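Pay the poets who don't win

January 4, 2019

Every March the small presses open their doors to new poets, and every March I get the same letters from people who want to know if they should pay to enter. My answer used to be yes. I have changed my mind.

Take the Ustton Prize for a first pamphlet. Last year it had 167 entries. The winner got publication and a reading at the Boneo bookshop. The other poets got an email. Some of them had spent years on the work, and the email was two lines long.

I don't blame the press. Cliltenari is run from a spare room and loses money on most of what it prints. But prizes have become the main way a new poet gets read by an editor at all, and that is a bad way to run things. A prize asks for one finished object by one date. It suits people who have evenings free and someone to show drafts to. It does very little for the bus driver with 2 good poems and no idea what to do next.

Wagner Falcão, who edited the Damasceno anthologies, put it to me more bluntly. He said a prize finds the poet who was going to be found anyway. I think he is a bit hard on judges, but I have sat on panels and I know what he means. By the third evening you are looking for reasons to put things down.

What I would like to see is the prize money split. If a press has 3000 pounds, give a third of it to the winner and spend the rest on written notes for everyone on the longlist, by a poet who is paid properly for the time. A page each would do. I still have the only page of notes I was ever sent, and I have forgotten who won that year. 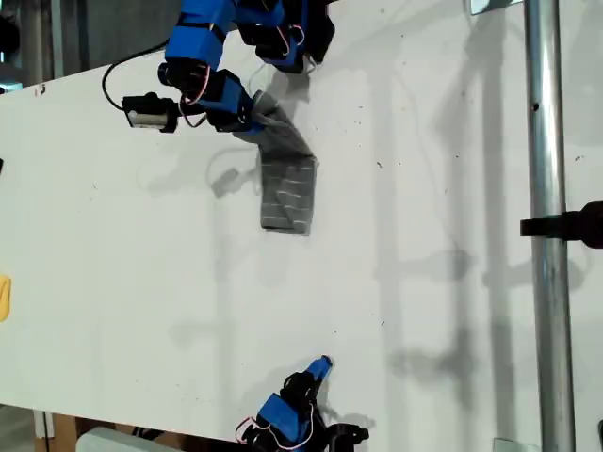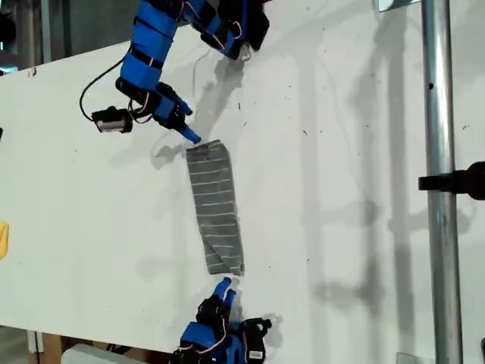
The usual objection is that notes don't make news. A winner can be photographed with a cheque and a longlist can't. That may be true, but the people who fund these schemes say they want new writers, and a new writer needs a second year as well as a first. Ask how many past entrants are still sending work out. I asked three presses and none of them kept a record.

Cliltenari has said it will look at the idea before the next round opens. I hope it does, and I would read for it if asked.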